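Visit report: Maurya cup works, Saltumport

Filed by Gregor Yule, Jan 22, 2023

The Maurya works occupies two sheds on the north side of Saltumport harbour. Evander Cairns and I were shown round by Sylvie Perron, the shift manager. The purpose was to check rim forming before the Clikuncombe canteens renew their supply contract.

Board arrives on reels, already coated on one face. It is printed, then die cut into fan-shaped blanks. The line we watched was set for 3000 cups an hour. Side seams are sealed by heat and pressure with no glue. The base disc is pressed in next, and the lower edge of the wall is folded over it and knurled. 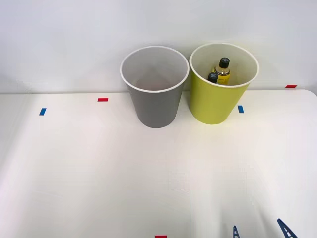
Grey cup with white rolled rim.

Rim curling is the last forming step. The lip is lightly oiled and turned outwards by a heated tool. If the board is too dry it cracks at the seam, so reels are held in a humidity room set to 60 per cent. Perron showed us the log for reel 3211, which had been rejected for low moisture and sent back to the mill.

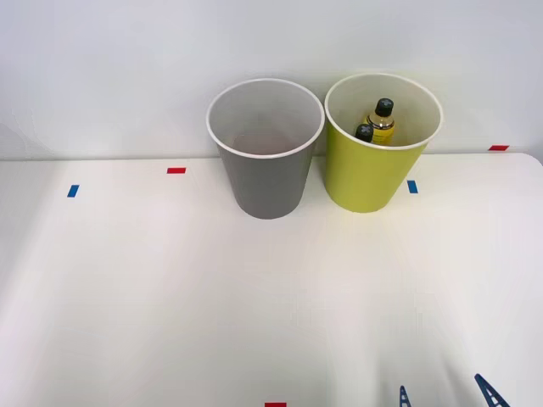
Grey cup, left, beside a second tapered cup.

Colour is checked against a master sheet at each reel change. Cairns asked about drift on the brighter shades. Perron said that yellow inks need the closest control and that the press is stopped if 2 consecutive sheets fall outside the limit.
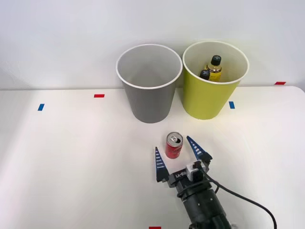 Leak testing is done by sampling. Cups are filled with dyed water and left on blotting paper, and any mark at the base seam holds the batch. The Herkness line in the second shed was down for a bearing change, and we saw it only with the guards off.
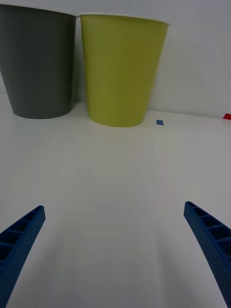
Grey and yellow-green, side by side.

Packing is still partly by hand. Sleeves are stacked on pallets, wrapped and moved to the harbour store. Mawar Chin will forward the seam strength figures in February. Outstanding from our side: the lid fit drawings, and a decision on the larger size.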